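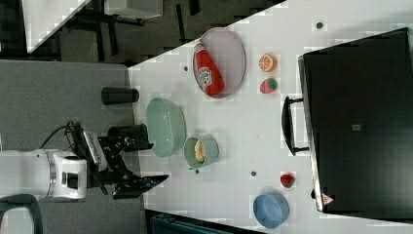
Cuaderno de laboratorio, célula de manipulación 2
Julio, entrada de la mañana
Asunto: aplicación de las normas internas de preparación de mesa y arranque de brazo

9:10. Se inicia la revisión de la norma de preparación de mesa, versión enviada por Millmont. La redacción anterior dejaba a criterio del operador la colocación de los objetos, y las sesiones de distintos turnos no resultaban comparables. La versión nueva fija tres obligaciones: inventario previo, colocación según ficha y comprobación de alcance con el brazo en velocidad reducida.

Se trabaja con el juego de cocina. Inventario anotado en la ficha: plato ovalado, botella de kétchup, cuencos, fruta de juguete y el aparato negro grande, que en la ficha figura como «horno» y en la hoja de Vashisht como «microondas». Debe unificarse el nombre. Hasta que se decida, se anotará «aparato negro» en todos los registros.

9:35. Colocación. La botella queda tumbada en diagonal dentro del plato. La norma no contempla objetos apoyados sobre otros objetos; se limita a decir «sobre la superficie de trabajo». Se propone añadir la categoría «objeto contenido», aplicable también a la pieza amarilla del cuenco verde pequeño. Para los cuencos sin contenido debe constar expresamente la palabra «vacío», ya que en registros anteriores no se distinguía entre cuenco vacío y contenido no anotado.

El asa del aparato negro queda apoyada en la mesa, del lado de la fruta. Se considera elemento saliente a efectos del apartado de colisiones. La ficha solo recoge las dimensiones del cuerpo del aparato y no las del asa. Corregir antes de la próxima sesión.

10:05. Límites de velocidad. Se mantienen los valores vigentes en esta célula:
Comprobación de alcance: 100 mm/s.
Ejecución ordinaria: hasta 300 mm/s.
Radio restringido alrededor del brazo, con el sistema habilitado: 1325 mm.

Millmont solicita que el paso de una velocidad a otra requiera confirmación manual. Se está de acuerdo. La confirmación la hará la persona que tenga la botonera, y nunca la que esté colocando objetos. Si ambas funciones recaen en una sola persona, el brazo permanecerá deshabilitado durante toda la colocación.

10:20. Cableado. El cable de la muñeca describe un bucle por encima del brazo. La norma pide holgura suficiente para la rotación completa de la muñeca, sin definir qué se entiende por suficiente. Criterio provisional: girar la muñeca a ambos extremos a velocidad de comprobación y observar si el cable se tensa o roza la pinza. Anotar el resultado con sí o no. Evitar fórmulas como «parece correcto», de las que hay demasiadas en este cuaderno.

10:40. Suelo. Hay un cilindro negro tumbado sobre la moqueta, junto al borde de la mesa. El apartado 8 exige suelo despejado en toda la zona de paso. Incumplimiento leve; se registra como tal y debe retirarse antes de habilitar. Recordatorio para todos los turnos: la inspección del suelo se efectúa antes que la de la mesa. Hoy se ha seguido el orden inverso.

11:00. Etiquetas. El aparato negro lleva un triángulo rojo y blanco de advertencia en la parte superior. Queda prohibido cubrir o despegar las etiquetas de advertencia de los objetos de ensayo, aunque el objeto se utilice únicamente como atrezo. La hoja de Vashisht autorizaba taparlas con cinta para uniformar superficies. Esa autorización queda sin efecto en esta célula.

11:15. Puntos oscuros de la mesa. No figuran en la ficha. Sin confirmar si corresponden a marcas de referencia del montaje Lovus. Mientras no conste por escrito, no se utilizarán como referencia para colocar objetos ni para calibrar.

Pendiente:
Enviar a Millmont la propuesta de «objeto contenido».
Medir el asa y actualizar la ficha.
Preguntar por los puntos a quien conserve la documentación de Lovus.
Revisar si la lista de Flurer para cambio de pinza sigue siendo válida con la placa actual. La copia impresa de la carpeta es antigua y le falta la segunda hoja.
Pasar a limpio la tabla de velocidades y fijarla junto a la botonera.

La sesión de ejecución queda aplazada hasta que se cierren los dos primeros puntos.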